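Prastus are back together, or so we are told

Another month, another reunion that may or may not be happening. If you have managed to avoid it so far, the story goes like this. Prastus, who split up in a car park after a gig in Leeds and have spent the years since being rude about each other on podcasts, are supposed to be recording again. The source is a single post from their old drummer, Bernd Janssen, showing a kettle and the words "good to be home". By teatime there were 200 messages in my inbox asking whether I had heard.

I had heard. I just don't believe it yet. A kettle is a kettle. Janssen has form here, too. He put up something very similar in December, a pair of sticks on a windowsill, and the fan pages went mad for a week. That ended with him launching a range of coffee mugs.

The case for the reunion, as far as I can make it out, rests on the fact that Angelovski has unfollowed the singer she left the band to work with, and has started liking old Prastus clips again. People who follow this sort of thing for a living (I am one of them, I suppose) treat a like as if it were a signed contract. I have liked plenty of things at one in the morning that I had no plans to act on. Her manager, asked whether the band were in the studio, said she was "always writing", and I have yet to meet a singer who wasn't.

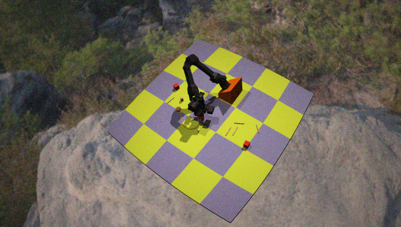
Then there is Bravico, the label, who own the back catalogue and stand to do rather well out of all this. They have not denied a thing. Why would they? The first album is coming out again in a box at 54 pounds, with three demos that anyone who cares already has, and the orders opened the very morning after the kettle. I am sure it was a coincidence. The fans' forum has drawn up a chart of who has fallen out with whom, and it has more squares on it than that purple and green board with the robot arm on it. I read it twice and was none the wiser about the bass player.

Clavier, the gossip site that ran the story first, now says "friends of the pair" have confirmed talks. It said the same about the wedding that never took place, and about the Angelovski solo tour, which was one night in Brighton. I don't say they made it up. I do say that a friend with no name, no job and a very tidy way of speaking ought to be treated with some care -- most of all when the friend seems to know the price of the box set.

A reader wrote in to say I was being a misery, and that 685 people had already signed a petition asking for a hometown show. Fine. I would go to that show. I would probably cry at the slow one. But somebody has to book a hall first, and when I rang the two that are big enough, neither had a date pencilled in under that name or any other I could think of.

If tickets go on sale I will print the details in these pages, and Janssen can send me a mug.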